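Wokby Shelf Price Records – data card and readme

Version 3, released 2021-07-10
Maintainers: Hamish MacAulay, Adi Yeoh

Summary

Wokby is a table of shelf prices and unit prices copied from grocery and household aisles, with the package size and the wording of the shelf label kept next to each price. It was put together to study how unit pricing is labelled, and in particular how often the unit price on the label disagrees with the one you get by dividing the shelf price by the package size. It is distributed as plain CSV with a short Python loader.

Contents

prices.csv – one row per label, 1012 rows
stores.csv – one row per store, 14 rows
categories.csv – category codes and their parent groups
units.csv – conversion factors used by the loader
loader.py – reads the four tables and joins them
CHANGES.txt – differences between versions

All files are UTF-8 with Unix line endings. Fields are separated by commas and quoted only where the value contains a comma. The decimal mark is a full stop. There are no thousands separators.

Fields in prices.csv

row_id: integer, stable between versions. Deleted rows leave a gap.
store_id: key into stores.csv.
category: key into categories.csv.
label_text: the product line of the label as printed, including abbreviations and odd capitalisation.
pack_size: number, no unit.
pack_unit: one of g, kg, mL, L, each.
shelf_price: dollars, GST handling as displayed.
unit_price_label: the unit price as printed, empty if the label had none.
unit_basis_label: the basis as printed, e.g. per 100 g. Empty if none.
unit_price_calc: the unit price computed from shelf_price and pack_size.
special: 1 if the label was marked as a special or a clearance, otherwise 0.
stock: full, part or out.

Where the pack size was missing from the label it was taken from the package. If both were legible and they differed, the package value was used and the label value is preserved in label_text.

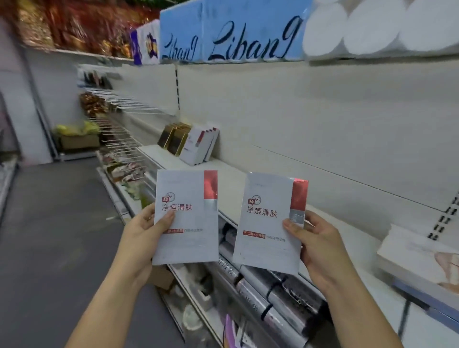
Rows with stock set to out have no package to check against, so their pack_size comes from the label alone. They should be left out of any comparison that depends on net contents. The loader drops them by default; pass keep_out=True to get them back.

Unit conversion

The loader converts everything to a common basis before comparing. Weights go to grams and volumes to millilitres, using a factor of 1000 for kg and L. Items sold by count are left alone. Multipacks are expanded to total contents, so a three-pack of 250 mL cartons is stored with a pack_size of 750. The original wording stays in label_text.

A mismatch is flagged if the printed and computed unit prices differ by more than one cent after rounding to the printed basis. Earlier versions used a relative threshold, which flagged too many cheap items. Results from the two methods are not comparable.

Known problems

Categories were assigned by hand by two people and the boundary between "cleaning" and "laundry" is not consistent. Merge them if it matters.

Specials are over-represented in confectionery. Do not use the special column to estimate how common discounting is.

Labels with a member price and a regular price were entered at the regular price. The member price was not kept.

Rows from store_id 3 use "ea" in unit_basis_label where other stores use "each". The loader treats them as the same; other software may not.

Usage

from loader import load
df = load("data/", keep_out=False)
bad = df[df["mismatch"] == 1]

Python 3.6 or later and pandas are required. The colour scheme for the summary plot is set at the top of loader.py and can be changed there. Plotting is optional and is skipped if matplotlib is not installed.

Related tables

Grendo holds the store addresses and is not public. The store_id values here were renumbered and will not join to it. Morelli is an older table with the same column names but prices in cents – divide by 100 before combining the two.

Licence

Data: CC BY 4.0. Code: MIT. Cite as MacAulay and Yeoh, Wokby Shelf Price Records, version 3.

Corrections are welcome. Include the row_id and the version number.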